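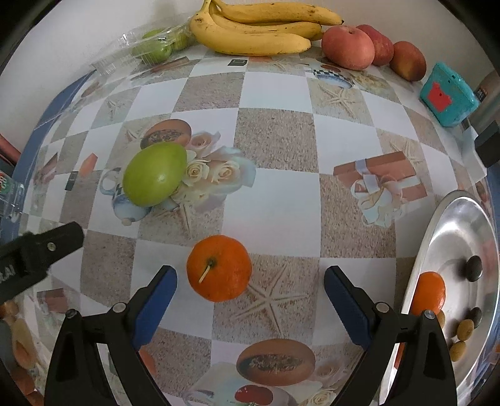

Figure 7.1 Hand-held gripper with the fingers open. A mandarin lies between the tips, nearer the left pad.

Chapter 7
Collecting a Grasp

Last updated: November
Print this chapter | E-mail this chapter

In the earlier chapters your group wired a motor, read a sensor, and wrote a program that moved an arm from one stored position to another. The arm did exactly what it was told. If you moved the block a finger's width to the side, the arm closed on air.

The next two chapters deal with that problem. Your class will build a set of recorded demonstrations in which a person uses a hand-held gripper to pick up common objects, and in Chapter 8 you will use those recordings to train a simple controller. The project is called the Fovum Table, after the kit it was first written for, but any two-finger gripper with a camera mounted on it will do.

What you will learn

By the end of this chapter you should be able to

— explain the difference between a programmed motion and a demonstrated one
— describe the parts of a grasp: approach, contact, close, lift, carry, release
— set up a table so that the recordings made on it are useful
— keep a log that another group can read without asking you questions

Words to know

Demonstration. One complete recording of a task, from the moment the tool starts to move until it comes to rest.

Approach. The part of a demonstration before either finger touches the object.

Contact patch. The area of the pad that is pressed against the object.

Occlusion. The hiding of one thing by another from the camera's point of view.

Clutter. Objects on the table that are not part of the task.

7.1 Why fruit?

Most school projects start with wooden blocks. Blocks are cheap, they don't roll, and they have flat sides that match the flat pads of a gripper. They are a fair way to learn the controls. They also teach a group very little about grasping, since nearly any approach works on a block.

Fruit is harder. An orange is round from every side and will roll if only one finger touches it. A banana is curved, and bananas usually come joined to other bananas. Small fruit can disappear from the camera's view behind a finger just when you most want to see it. Two pieces of the same fruit are never the same size, so a controller that has simply memorized one width will fail on the next piece.

Fruit also shows damage. A pad that squeezes too hard leaves a mark, and the mark stays there for the whole group to look at. Students at the Bustos club, which tested the first draft of this unit, were asked to bring their fruit home after each Thursday meeting. Their grip force settings went down quickly.

The surface under the fruit matters as much as the fruit. A plain cloth makes the objects easy to pick out, and it is the right choice for your first session. For later sessions, use a printed cloth. The one in Figure 7.1 has flowers, starfish, dishes, and a cut papaya printed on it, in many of the same colors as the real fruit. A person sorts the printed papaya from the real mandarin without thinking. A controller has to learn to do it, and it can only learn from recordings in which both kinds of thing appear.

7.2 The parts of a grasp

Break every demonstration into the six parts listed above. New operators tend to rush the approach and then fix their mistake during contact, nudging the object until it sits between the pads. The recording will include the nudge, and the controller will copy it.

A good approach has the fingers open wider than the object, with the object between them. It doesn't need to be exactly in the middle. As the fingers close, a light object will often be pushed over by the nearer pad until the other one meets it. Heavy objects may not slide, so line those up with more care.

Close slowly. Stop when both pads are in contact and the object no longer shifts, then lift straight up before moving sideways. When you release, lower the object until it touches the surface. Dropping it the last little way saves a second and ruins the end of the recording. 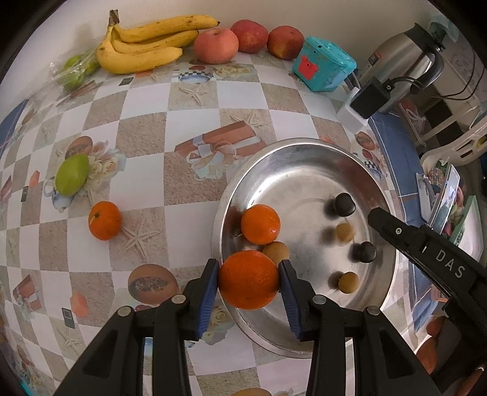

Figure 7.2 A citrus fruit held over a steel tray.

Contact patches should face each other across the widest part of the object. If one patch is higher than the other, the object will turn as soon as it is lifted, and a round one may squirt out. Check this in your own recordings by pausing during the carry, when the object is clear of the table. In Figure 7.2 the pads press on opposite sides of the orange fruit, so the hold is easy to judge. The same figure is a good case of occlusion: one of the small tan fruits in the tray is partly hidden behind the held one. Pause your recording at a similar point and ask what the controller would know about the tray from that view alone.

Metal trays bring one more difficulty. They shine, and their rims stand up high enough to catch a fingertip. Come in from above and keep the tips clear of the rim.

7.3 Working with a second tool on the table

Some groups will have two grippers. Sharing a table speeds up the work, but agree on the rules before you start. Only one tool may be over the center of the tray at a time. The other may wait at the rim, as the one at the right side of Figure 7.2 does. Say "in" when you enter and "out" when you leave. Keep power cords at the edge of the table and out of both operators' reach.

7.4 How many recordings?

The Premlow class set, which you will load in Chapter 8, holds 3,000 demonstrations. Your group won't make that many, and doesn't need to. Yours will be added to the set and used to tune the controller for your own table, lighting, and objects. Variety counts for more than quantity here. Move the fruit between recordings. Turn the bananas around. Leave some clutter near the wall and change it from one session to the next.

Before you begin

1. Write the name of the operator and the tool number in the log.
2. Wipe both pads.
3. Open and close the gripper twice with nothing in it.
4. Start the recording, wait one breath, then move.

Failed attempts stay in the log. Mark them with an F and write a few words on what went wrong.

Related items

Chapter 6: Stored Positions and Their Limits
Chapter 8: Training a Controller from Recordings
Lab sheet: Setting Grip Force on Soft Objects
Pralska Workbook: Blank Log Pages
Teacher notes for the Fovum Table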